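Dwynwen Voyle draws the letters her neighbors never got to send

Dwynwen Voyle had ink on both elbows when she opened the door, and she was already talking before I got my coat off.

"Come and look at the wall first," she said. "Then we can sit down and be sensible."

The wall runs the length of her apartment hallway in Olstead, and it is covered in drawings. Each one began as a letter written by somebody who worked at the Wynne cannery before it closed. Most were never mailed. They sat in cookie tins and coat pockets and, in one case, inside a piano bench. Voyle reads them, asks the family what she is allowed to use, and then draws the day the letter was written.

"I don't draw the person writing," she said. "I draw what they would have seen if they looked up. The bus, the neighbor's laundry, whatever the weather was doing. You can get a whole life out of a bus stop!"

She has finished 40 of them, and 30 will hang in the Sunton branch library starting Fri 9 March. I asked how she picked, and she groaned.

"Badly. I changed my mind every night in February. Huw had to take the list away from me."

Huw is Huw Rees, a retired line foreman who handed over the first bundle. He joined us at the kitchen table halfway through the first pot of coffee and corrected several dates. His mother came to Olstead at 19 with a cousin's address and very little English, and she wrote home every Sunday for years. The ones she kept back were the sad ones.

"She sent the cheerful letters," Rees said. "So the family over there thought she was having a wonderful time. I thought so too, until I was sixty."

Voyle's drawing for one of those letters is my favorite thing on the wall. It is all rooftops, done in a thin brown line, with a single lit window very low on the left. She did it in colored pencil and then went over it on a tablet, which she took up two years ago when her wrist started giving her trouble. I expected her to be gloomy about that. She is crazy about it.

"I can undo! Do you know what that means to a person who has spent her life scraping ink off paper with a razor blade?"
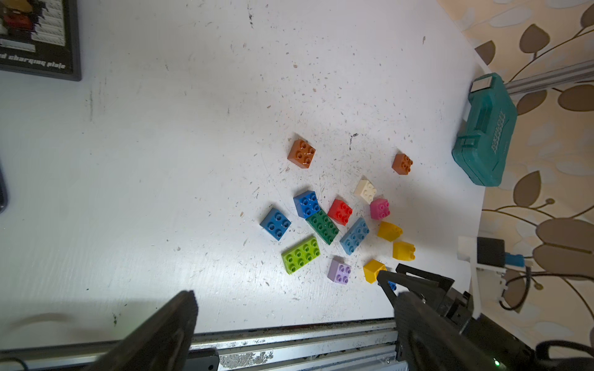
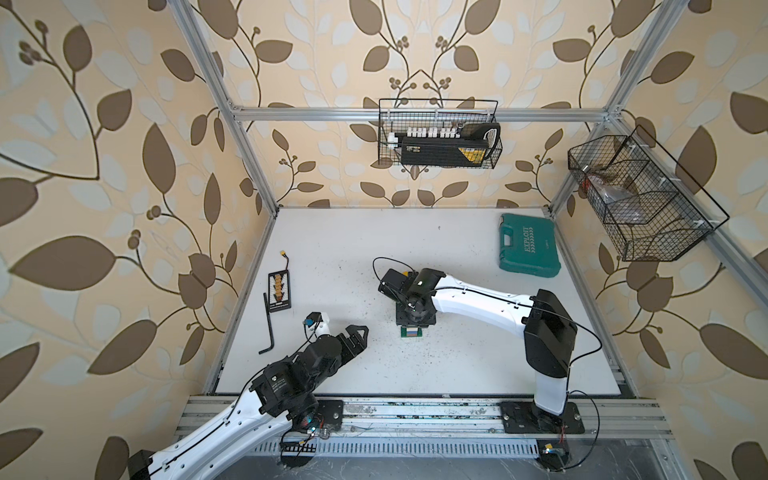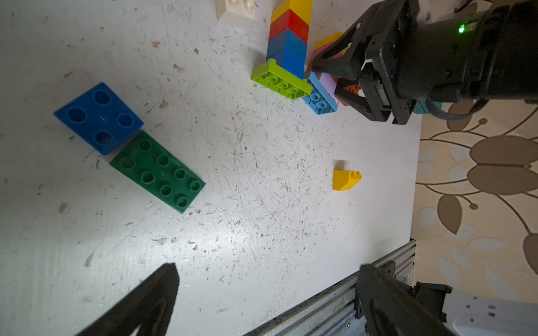

The tablet changed her colors as well. The early drawings are nearly all gray and brown, and then somewhere in the second year a loud orange turns up and stays. Voyle says she got the orange from a can label - Imwood peaches, packed at the cannery every summer - and that former workers recognize it from across a room.

"Vaughan saw it and said he could smell the syrup," she told me. "He wasn't pleased. He said it took him ten years to get rid of that smell."

Vaughan Tomoana worked nights there while he was in school, and he is the one who has been recording the families reading their letters out loud. Visitors to the library will be able to listen on headphones. Some read in the language the letter was written in, some in English, and a few switch back and forth without seeming to notice. Tomoana wanted to trim the pauses at first.

"Dwynwen made me put every one of them back," he said over the phone. "She was right, and I've told her so, and she has brought it up since."

I wanted to know whether anyone had turned her down. Plenty, she said, and she never asks twice. One man let her read his sister's letters, thanked her for the cake she had brought, and said no. She still thinks of them when she rides the number 30 bus past his street, but she has never drawn them.

She has new envelopes waiting, a shoebox of them on top of the refrigerator, tied with kitchen string. I asked if she was tempted to open it before the show went up.

"Oh, I've read four," she said. "There's one about a borrowed pair of dancing shoes. Sit down again, I'll get it."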